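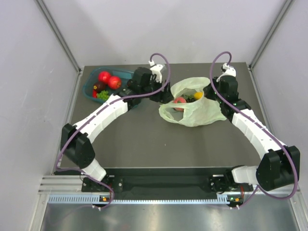

Chapter 7
Learning Two-Handed Tasks from Demonstration

I spent most of one August trying to get a pair of arms to deal with fruit and a plastic bag, and I came out of it with a much better method and a strong dislike of grapes. So that's where this chapter starts.

Up to now we've worked with one arm and things that keep their shape. You know where a block is, you know where its corners are, and if you push it a little it moves a little. A bag does none of that. Its mouth can gape open or fold flat, and every apple you put in changes the shape of the whole thing. In Chapter 6 we wrote down the state of the world as a short list of numbers. Try doing that for a thin bag with fruit in it! I did try, for longer than I'd like to admit, and the section I wrote about it has been cut from this edition.

What we did at Carketstead was give up on writing the state down at all. We collected demonstrations, with a person driving both arms, and trained a policy to go straight from camera images and joint angles to the next short stretch of motion. The bench was called Fitzgerald (the software was Zevix, and you'll meet it properly in Section 7.4). The task sounds like nothing: fruit, a teal container, a bag, two grippers.

We began with 200 demonstrations and a policy that predicted one step at a time. It was awful. Small errors piled up, the arms drifted somewhere no demonstrator had ever taken them, and then they dithered. My first thought was more data, so we went to 300. It got slightly better, and I mean slightly.

The thing that helped was having the policy predict 12 steps at once and carry them out before looking again - an idea usually called action chunking. Same 300 demonstrations, same network size, and the dithering mostly went away. We'll work out why in Section 7.2, and it has a lot to do with people pausing while they think.

Chunking has a cost, though. For the length of a chunk the arms are working from old news, and if a grape rolls, too bad. Section 7.3 is about that trade, using the Ballton runs, where we got the chunk length badly wrong in both directions.

Before you read on, you should be comfortable with joint space and with the regression material in Chapter 4.

7.1 What a demonstration contains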